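Sayce handover method

The Sayce handover method (most of us just say "Sayce") is a way of recording two-handed table work so that a robot with two arms can learn from it. A person sits at a table, holds a gripper in each hand, and does an ordinary household job with them. The recordings then train a control policy that runs on real arms. I've been adding to this entry on and off for a while, and I'll try to keep my own opinions in brackets - no promises!

Background

The method came out of the Korklow group, where Laimutė Venckus was working on what she called the reach problem. Teleoperating a pair of arms is slow going, and people get tired and start making odd, cautious movements that no one would make at their own kitchen bench. Her idea was to take the arms away while recording and keep only the ends of them. If the fingers that touch the dish are the same sort the robot will use later, the rest of the motion can be worked out afterwards.

Berwyn James joined a bit later and did most of the work on timing, meaning how you line up what the left hand is doing with what the right hand is doing. His write-up is still the bit I send people to first (it's dry, but stick with it).

How a recording works

Each session is split into short episodes. An episode begins with the objects set out in a starting layout, has one instruction, and finishes when the person puts both grippers back in their resting position. Instructions are kept plain: move the plate onto the tray, turn the tray end for end, slide the tray back and bring the plate forward. The person can do it however they like, left hand first or right hand first, and that freedom matters more than you'd guess. Early on everyone was told which hand to use, and the policies came out stiff as a board.

The tray and plate task is the one most newcomers learn on. A tray is long enough that lifting it with one gripper tips it, so both sides have to move together, while a plate can be managed with one hand if you take it by the rim.

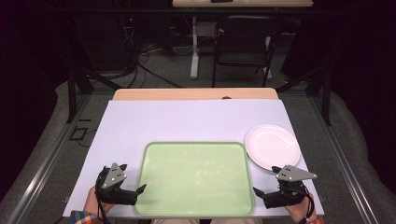
Tray and plate layout, with a handheld gripper at each side of the board.

Colour turned out to be a bigger deal than anybody in the group expected. Pale dishes on a pale surface are hard going for the vision side, and shiny glazes throw highlights that shift as the head moves. Laimutė's view was that you should record plenty of that sort of thing on purpose, and I reckon she was right. A policy trained only on high-contrast gear fell over the minute it met somebody's actual crockery.

The handover step

The part that gives the method its reputation is what happens between recording and training. Every episode is cut wherever the job passes from one hand to the other, or from one hand to both. Those cuts are the handovers. The model is then trained to predict the next handover first and the finger motion second, where older approaches went straight for the motion. It sounds like a small change! In practice it stops the two arms from arguing over who has the tray.

Results

The main published test used 4000 episodes over 14 tasks, and the trained policy was then run 200 times on a two-armed bench robot. It did clearly better than the motion-only baseline on anything needing both arms, and no better at all on single-hand jobs, which makes sense when there's nothing to hand over. The write-up, dated 28/08/2023, lists two tasks where it did worse, both of them involving stacked bowls. (I'd love to see someone dig into those properly.)

Variants and criticism

Fludska is a lighter version that drops the finger-motion stage and borrows an existing controller. It's quick to train and a bit clumsy. Trukidov goes the other way and adds touch sensing in the fingertips, though I haven't used it and only know it from a talk in February.

The usual complaint is that seated recording keeps everything within arm's reach, so the policies have no idea what to do with a dish at the far side of a deep bench. Berwyn has said as much himself. Others point out that people differ a lot in where they place a handover, and the cutting is still checked by hand, which is slow and (speaking as someone who has done a fair whack of it) pretty dull work.

See also: bimanual manipulation, imitation learning, handheld gripper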